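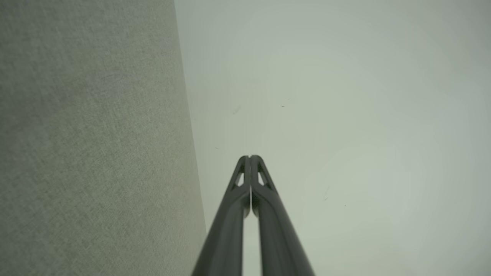 Wrist view, fingers closed, nothing in the grip.

Forum – Methods – Hardware – Search – Log in

usia_k
I want to share a result from our cloth picking work and hear your opinion. We compared two ways to choose the grasp point on sports clothes. Method A takes the highest point of the pile from the depth map. Method B looks for an edge or a corner in the wrist camera and closes the fingers there. We made 800 attempts with each. A dropped the item or took two items in 173 cases, B clearly less often, but B is slow.

grotulov
How much slower? And was the wrist image the only input for B? I tried something similar and the edge detector loved every fold.

usia_k
Only the wrist image, yes. Folds are the main problem also for us. What helped was contrast trim. 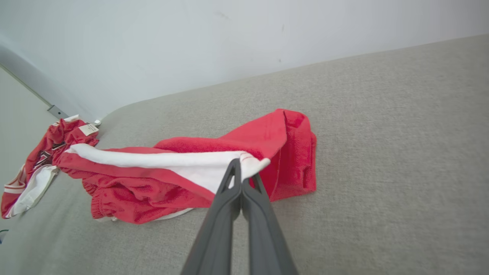

With a white edge on red cloth the corner score is high and the fingers need only a small pinch. On plain clothes of one color the score is almost flat and the method chooses badly. I have no exact time per grasp, because the logging was changed in September.

Vija Stankevičius
I don't agree that this shows B is better. If your set has many items with trim, you measured the trim. Please report plain items separately.

usia_k
It is a fair point. Of the 800 items in B, 668 had some kind of contrast edge. I should have written this in the first post. I will make the split – it needs a few days.

Siiri Laur
I am with Vija on the reporting, but I would not throw the result away. Jerseys and shorts with trim are what a sports laundry has. For us at Eglītis a slow grasp of one item is better than a fast grasp of two.

grotulov
Depends on the line. At Bristine we had to reach 1,000 items per shift and a slow B would be dead there. Did you try A first, and B only when the pile is mixed?

usia_k
Not yet. I will try it after the split and post both tables in this thread.

Contact – Terms – Back to top – © Methods Forum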